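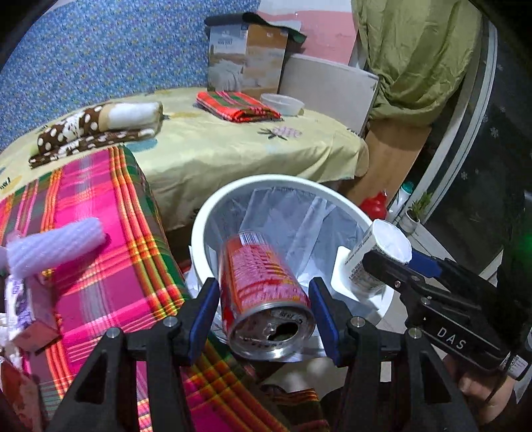 *A red drinks can over a lined white bin. Most cans are made of aluminium.*

# Where does a can go when you've finished with it?

You drink the fizzy stuff, you burp, you get told off for burping. As far as you're concerned the can's job is over. The can has other plans.

Aluminium is a metal, and it starts life as a reddish rock called **bauxite**. Getting metal out of rock is hard work. It takes digging, crushing, some fierce chemicals and an enormous amount of electricity. Melting an old can takes far less, so it makes sense to use the metal we've already got.

## First stop: the sorting shed

Cans that go in the recycling travel by lorry to a place like the one at Ladholm, where everything rides along on a moving belt. It smells exactly as you'd imagine.

Steel tins are easy to catch. Steel sticks to magnets, so a big magnet plucks them out. Aluminium doesn't stick, and has to be tricked. A spinning set of magnets makes little swirls of electricity inside each can, and these give it a shove. The can leaps off the end of the belt as if it had sat on a wasp.

## Squash, shred, melt

Next the cans are squashed into bales. "People ask me if I get bored of the crunching noise," says Weronika Szewczyk, who drives the baler at Ladholm. "I do not."

The bales are shredded, and hot air blows off the paint. (Goodbye, lovely logo.) Then the bits go into a furnace. Aluminium melts at a bit over 600 degrees Celsius, which is much hotter than your oven, even when Dad is doing the roast potatoes.

The runny metal is poured into huge blocks, rolled out into thin sheets and made into new cans. Somebody fills them with fizzy stuff. You know the rest.

## Words to show off with

**Bauxite:** the rock aluminium comes from. Say it "BORK-site".

**Bale:** a big squashed block of something. Hay comes in them too.

**Furnace:** a very hot oven for melting things. No good for pizza.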